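2023-03-08
Rafail Makris

Keeping the Skála sim cell running -- term project report

What I worked on

The cell is one simulated mobile robot in one simulated house, running on the bench PC in the back lab. Odette Deschamps built the first version last August and I took it over this term. My job was not to make the robot smarter. It was to get the cell set up so it starts the same way each time, keep it alive through the term, and fix what broke. A lot broke.

The robot side is the Kendel base model with the head camera on top. The house side is a scene pack we call Trenetti, with a hall, stairs, a kitchen and one small bathroom. The bathroom is where most of the trouble was so most of this report is about the bathroom.

Setup as I found it

One PC, one config folder, no notes. Three copies of the launch script, all different. Odette told me which one she used but it had a path to her home folder in it, so it only ran when she was logged in. First day was just that.

What I did:
- threw out two scripts, kept one, moved paths to a settings file
- put the scene pack in a shared folder, read only
- wrote a start sheet and taped it to the monitor
- wrote a stop sheet, after I found out that closing the window leaves the physics process running

The stop sheet matters more. If the old process is still up, the new one starts fine, looks fine, and then the camera feed comes from the old one. Štefánia Jireš lost an afternoon to this before me, and I lost another one. Now the start script checks for a leftover process and refuses to run.

Camera calibration

The head camera has its own file with focal length, height and tilt. The height in the file was for the old mast. The Kendel model got a shorter mast in the winter update and the file didn't. So everything the robot thought was on the floor was a little bit under the floor. In the hall you don't notice. In the bathroom, with not much floor to look at, the free space map came out full of holes.

Fix was to measure the mast joint in the model itself and read the height from there, so the two can't drift apart again. Tilt I left as a number in the file, as we change it on purpose for different tests.

Check: park at the bathroom mark, render one frame, compare to the reference frame I saved after the fix. The check looks at edges of the door jamb and the grout lines on the tile, which are good for this -- lots of straight lines, known spacing. If the lines are off the script prints a warning and stops. It stopped me five times. Four were real. One was me, I had moved the park mark.

The door

The bathroom door is a hinged part with a brass knob on each side. In the old pack the hinge had no friction set, so when the base bumped it, even lightly, it kept swinging and came back and hit the robot. In the log this shows up as a contact with no cause, and the run gets marked failed.

I tried first to fix it on the robot side by slowing down near the doorway. Helped some. Wasted about a week on it in total, I should of looked at the hinge first. Then Kazimír Hudec pointed out that the kitchen doors never did this, and I opened both files side by side. Kitchen doors have a friction line. Bathroom door doesn't. Added the line, same value as the kitchen, ran the doorway test again, no more swingback.

There was a second door problem. The collision shape was a plain box and the knobs were outside it. The robot could drive its arm right through a knob and nothing happened. Two small round shapes added, one each side. Slows the sim a hair, can't feel it.

Tile material

Both tiled walls use the same gray tile material. It was set very high resolution, Odette says becuase they wanted nice pictures for the open house. On the bench PC it filled the graphics memory after a long session and the run died with no message. Just gone. Rozália Hudec found it by turning materials off one at a time.

We dropped the tile to half size. The grout lines are still sharp enough for the calibration check (I re-saved the reference frame after). No silent deaths after that change.

The glossy wood past the doorway was on my list too. It has a soft reflection on it and the depth filter sometimes read the reflection as an opening. I did not change the material, the whole point is that real houses have shiny stuff. Instead I raised the filter threshold. This is a trade, it now drops some good points also. Written down in the settings file with a comment.

Small objects

The clutter objects in the bathroom, the stuff on the toilet tank and so on, get placed at the start of each run. They are dropped from a bit above and allowed to settle. Before, the robot started moving before the settling was finished, and now and then something was still sliding while the first frame was taken. Added a wait. The start of a run is slower now and people complained. I kept it.

Also the bottle had its mass in the wrong unit. It weighed more than the toilet lid. Fixed.

Runs

From the time I took over the cell until I froze it for this report we logged 1,355 runs. Of those, 159 ended with a fault in the cell, meaning the setup and not the robot's planning. I went through all of them by hand, which was dull but I think it was the most useful thing I did. Biggest group by far was the leftover process, then the door, then graphics memory. The rest are odds and ends: full disk, somebody unplugged the network, wrong scene pack loaded.

I don't have a good before/after number. The fixes went in at different times and people were running different tests. Looking at the log by eye, the faults bunch up early and thin out late. Dr. or not, that's as far as I'd go.

Upkeep routine

This is what whoever has it next should do.

Every session:
- run the start script, not the launcher directly
- look at the check frame yourself, the script misses color problems
- use the stop sheet

Every week:
- clear the frame cache, it fills the disk
- copy the log to the Griltside share
- run the doorway test 2 times, once each direction

When the scene pack or the Kendel model updates:
- diff the hinge and mass values before anything else
- re-save the reference frame, put your initials in the file name
- don't update both on the same day. I did. Could not tell which one broke it.

Things not done

The stairs have no collision shape at all past the first few treads. The base can't climb so it never came up, but the arm could reach through. Should be fixed.

Lighting is one fixed setup. Štefánia wanted a dark version for her tests and I said yes and then ran out of term.

The depth filter threshold should be per room and not one value for the whole house. The bathroom value is too strict for the kitchen, you lose the thin chair legs.

The settings file has grown. Half of it is mine. Some of the names are bad (door_fix_2 is the real one, door_fix does nothing, I was afraid to delete it).

What I would do different

Read the logs first. I started with what annoyed me, and that was the door, when the leftover process was costing more runs. Also keep a change book from day one. Mine starts three weeks in and the early part is from memory, so take dates there with care.

And ask more. Rozália and Kazimír both knew things about the scene pack that would have saved me days. Odette answered every message I sent, including the ones late at night. Thanks to all of them.

Change book and settings file are in the project folder, under cell/notes.

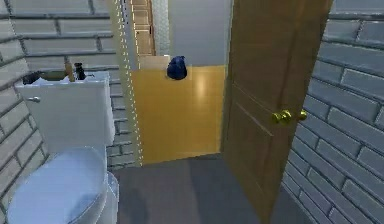
Fig. 1. Trenetti bathroom, door open to the hall or next room.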